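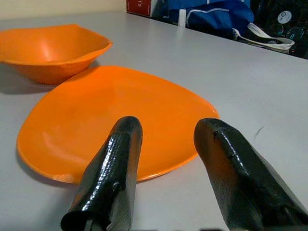 Figure 1. The wrist camera's view of the orange plate, with the bowl behind it.

Grasping flat tableware with two fingers: what our group learned

When we picked this topic in the first week of term, it looked like one of the gentler ones on the list. The task was to get a two-armed robot to set one dish on another, starting from wherever the dishes happened to be on the table, and to do it from recorded demonstrations with no hand-written motions at all. We had seen the Rudd group do something similar with mugs the year before and rather thought plates would be simpler (no handles!). We would like to take that back.

A bowl is a friendly thing to pick up. It has a tall wall, so one finger can go inside and the other outside, and if you are a little too high or too low you still have something to hold. A plate gives you hardly any of that. The rim is low, the fingers have to come in at a slant, and if the lower finger is even slightly too high it simply lands on top and pushes the whole plate along the table.

How we collected the data

All the demonstrations were driven by members of the group using the Fluledeck controls, which took most of us a couple of afternoons to feel comfortable with. We recorded 139 demonstrations altogether, and threw out 9 of those where the arm stopped partway or the driver gave up and started again. Each one kept the arm positions together with the camera pictures, both from the wrist and from higher up looking down over the table.

We had a long and quite enjoyable argument over whether the higher camera was worth keeping.
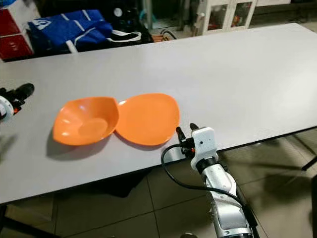
From up there the model gets a good idea of where the dishes are in relation to each other and to both arms, and that matters a lot in the first half of the movement. Once the fingers are close to the rim, though, the useful information is very small in that view, and the wrist camera has to do nearly all the work. In the end we kept both, and we are glad we did.

Training and testing

We trained the same model twice on the Gorside machine, once with both views and once with the higher view only. Each training run went to 1,610 steps, which was as far as our share of time on the machine allowed, and the second one finished on a Sunday evening with all of us watching the numbers from home.

The model with both views was clearly better at the last few centimetres. It tended to slow down near the rim and correct sideways before closing, much as our more patient drivers did. The model with the higher view only moved to the right part of the table well enough but often closed too early, and then carried on quite happily to the second half of the task holding nothing. Both models found the bowl much easier than the plate.

We were less pleased with how they coped when the two dishes started very close together. The finger meant for the plate would sometimes nudge the bowl on the way in, and neither model had seen enough of this to recover. Looking back through our recordings, we had mostly spaced the dishes out nicely, out of kindness to ourselves as drivers, and the models learned that habit from us.

What we would change

If we had March again, we would record fewer tidy starts and more awkward ones, and we would include demonstrations where the driver misses the rim, backs off and tries again. We would also like to try the Vekley grip sensor, so that the model has some way of knowing whether it is holding anything. The recordings and our notes on each driver's settings are in the shared course folder for next year's group, who are very welcome to ask us about any of it.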